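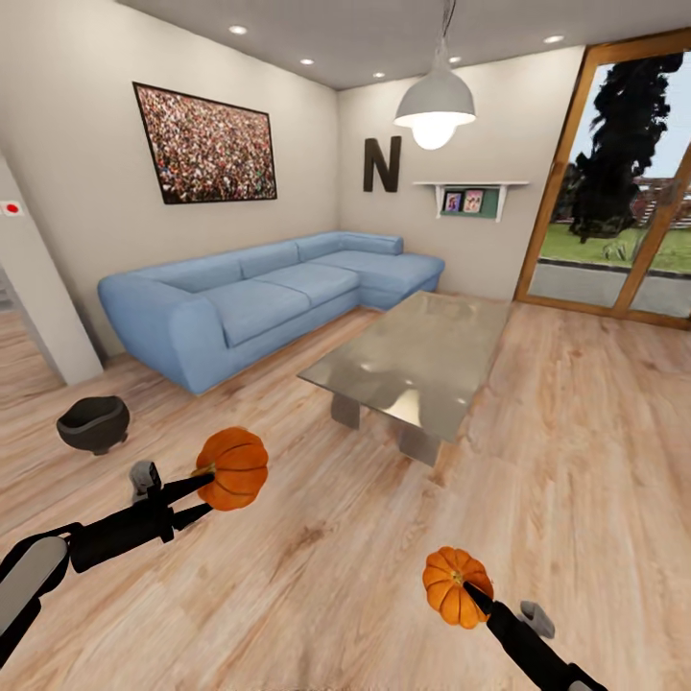 How many practice runs should we record before we train anything?

Fifty good ones per task, then train, then look at what fails and record more of exactly that. Teams that went straight for 900 spent two weeks on it and half the runs were junk. Start small.

Ok so this page is for everyone in the sim group of the robotics club, new people especially. Urmila Mathur wrote the first version, I've been patching it, so the style jumps around. If something is wrong tell me or fix it yourself, it's a shared page.

What you need

A lab login (ask Babita Srivastava, she does them in batches so don't leave it till the night before). One of the machines along the window wall, the others don't have the graphics card for it. The Wotine build, current one, not the copy on your old thumb drive. A mouse with a real scroll wheel. Trackpads are misery.

Starting up

1. Log in, open a terminal, go to the club folder.
2. Start Wotine. First launch is slow, leave it alone. Clicking around while it loads just makes it slower.
3. Pick the living room, then pick the pumpkin task from the list.
4. Seed box: put in 414. Everybody uses 414 for the first session so we can compare. After that, whatever you like, but write it down.
5. Hit reset once before you touch the controls. There's a bug where the first load puts the arms in a slightly diffrent pose from every load after. Reset clears it.

Controls

Two hand controllers, left for left arm, right for right. Squeeze the trigger to close the fingers. It's analog, half squeeze = half closed. Thumb button is the clutch: hold it and the arm freezes while you move your hand back somewhere comfortable. Use the clutch a lot. New drivers never do and they end up with one elbow behind their head.

Foot pedal starts and stops recording. Tap, wait for the beep, drive, tap again.

Picking up something round

Pumpkins are harder than the boxes from last term. They roll, and the ribs make the contact weird. What works:

Come in slow. Fingers open wider than you think you need.

Stem end is the easy grab if you can get to it. Close until the pumpkin stops wobbling, then stop squeezing. If you crush the trigger the physics freaks out and the thing shoots across the room.

Getting a finger underneath also works, but lift straight up first, a few inches, before going sideways. Sideways too early and it drops.

One arm at a time to begin with. Left picks up, holds. Then right. Moving both together looks great in the demo and ruins most beginner runs. Once you can do ten single ones in a row without a drop, go for both.

Don't bang into the coffee table. A light brush is ok, but if the arm stops dead against it, scrap the run.

Recording rules

Keep a run if you'd be happy for the robot to copy it. That's the whole test really.

Scrap it if you dropped one and chased it over the floor, if you sat still for more than a few seconds thinking, or if you forgot the pedal and the first part is missing. Recovering from a small slip is fine, keep those, they help.

File names: your initials, task, seed, run number. No spaces!! The loader dies on spaces and I am tired of renaming things.

Checking your runs

Open the replay tool and play each one at double speed. You're looking for jumps (tracking lost for a moment) and for gripper values stuck at zero. Stuck at zero means the controller wasn't paired. Those can't be saved, re-record.

Then drag the good ones to the folder called Zernside. Don't ask about the name, it's older than me. Bad ones go in the trash folder, not deleted, Urmila uses them for her talk on failure cases.

Training

Run the script called train_small. Leave the settings alone the first time. It stops by itself at step 1681, and that checkpoint is the one to load. Takes most of a lunch break. If it stops earlier than that with a memory error, somebody else is on the same card, check the sign-up sheet by the door and go talk to them.

Load the checkpoint, set seed to 414 again, press play, hands off the controllers. Watch the whole thing before you decide it's broken. Write what happened in the log, plain words. "Left arm stops short of pumpkin" is useful. "Bad" isn't.

Stuff that goes wrong

Arms shake at rest: controller battery low. Swap it.
Black window on launch: log out, log in.
Arm is mirrored: you've got the controllers in the wrong hands. Happens to everone once.
Fingers pass right through the pumpkin: contact setting got switched off, it's under Physics, second tab.

Still to write: the section on changing camera views, and how to add your own objects. Babita has notes for both. Need to be in before June.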